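Questions from the folding room

We get a lot of the same questions since Notness started bringing automation into our laundry and garment care rooms, so we have gathered the answers in one spot. Please keep asking, though - we really do like hearing from you!

Will I lose my job when the folding machines come?
No, and we understand why so many of you ask. Everyone on the folding team stays on through January at the same pay, and we'll sit down with each of you well before then to talk over what comes next.

Why are we being asked to use the hand-held grippers?
The Sememow system learns from the way people handle clothes, and you folks know clothes better than anyone. Padded and quilted things are the hardest for it, so we're asking for 200 turns with those before we move on to shirts.

My hands get tired. Can I stop?
Of course you can! Take a break whenever you need one, and swap with a coworker if you'd like a spell at the pressing table.

Does my speed get tracked?
It does not. Take all the time a sleeve or a collar needs, and if something bunches up, just smooth it out and carry on as you would at home.
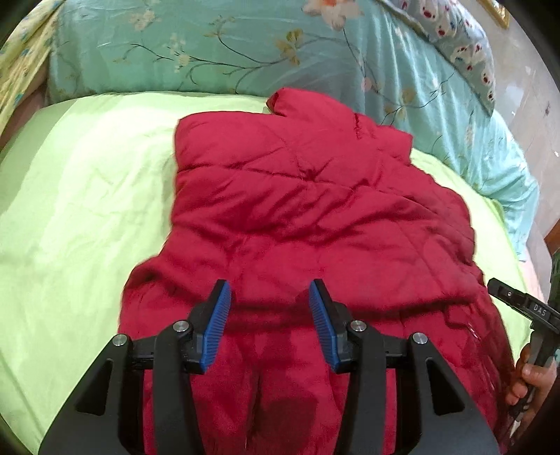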